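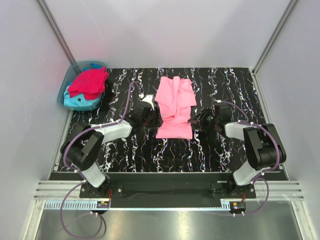
Cumarley Garment Wash, concentrate for colored and delicate clothes

Cumarley is a liquid wash for the clothes you want to keep a long time. It is made for cotton, cotton mixes, viscose, linen and most synthetic fabrics, in the washing machine or by hand. We sell it in two sizes, and you can buy the refill alone if you already have the bottle at home.

Pink, red and coral are the colors our customers write to us about most. These shades lose their strength quickly when the wash is too strong or the water is too warm, and after one season the shirt looks older than it is. Cumarley has no bleach and no optical brightener. Brightener is good for white sheets, but on a pale pink it gives a cold, bluish tone, and many people do not understand where it comes from.

Sizes

Small bottle: 16 washes
Large bottle: 100 washes
Refill pouch: 100 washes, fits the large bottle

The cap of both bottles is the measure. One full cap is one wash for a normal machine load. For hand washing, use half a cap in a basin of water. If your water is very hard you can add a little more, but please do not use two caps. The rinse will not take all of it out and the fabric will feel stiff.

How to use

Turn the garment inside out and close the zippers. Put the liquid in the drawer of the machine, in the part for the main wash. Choose a cool or warm program, never hot, and a medium spin.

For a sweatshirt with a soft inside, fill the drum only to the half. The fleece side needs space to move, and if the drum is too full it comes out with small hard balls on the surface. This is the most frequent complaint we receive, and almost always the reason is the load and the product has nothing to do with it.

For hand washing, press the garment softly under the water and leave it for ten minutes. Do not rub one part against another. Rinse until the water is clear, then roll the garment in a towel to take the water out – twisting will pull the neck and the cuffs.

Stains

Put a few drops directly on the stain, wait, and wash as usual. It works well on food, sweat and make-up. For ink and for motor oil we do not recommend it, you need a special remover. On a new garment, first try one drop on the inside of the hem and look if the color stays.

Drying and folding

Dry in the shade. Sun from a window is also sun, and a shirt that hangs there every week will have one pale shoulder. Fold when the fabric is fully dry: sleeves in to the center, then the bottom up. Knitted clothes should lie flat and should not hang.

What is inside

Water, plant-based washing agents, a small quantity of soap, citric acid, preservative and perfume. The perfume is light, with green tea and a little lemon. There is also a version without perfume, with a gray label, for people with sensitive skin. Babies' clothes can be washed with the gray label version.

Not suitable for wool, silk, leather and down. For wool and silk please see Cumarley Wool, which is a different formula.

Ordering and delivery

The liquid is filled in our own workshop, and Anselmo Giraldo is responsible for every batch. The batch number is printed on the bottom of the bottle. Please keep it if you want to write to us about a problem.

Orders go out with Pranport. You will receive a message when the package leaves us. Delivery takes 3 working days inside the country. The large bottle travels in a carton with a cardboard ring around the neck, please do not take off the ring before the bottle is standing.

Shops and laundries can order by the case. Write to Jairo Benavides for the price list, and tell him how many loads you wash in one week, so he can propose the correct quantity.

Returns

Closed bottles can come back to us for the full price. Open bottles we change only if there is a fault in the product, for example a broken cap or a leak. A used refill pouch can go in the plastic recycling in most towns, but ask at your town first.

Product code: 191
Available: small, large, refill, gray label (large only)
Page updated 21 July 2026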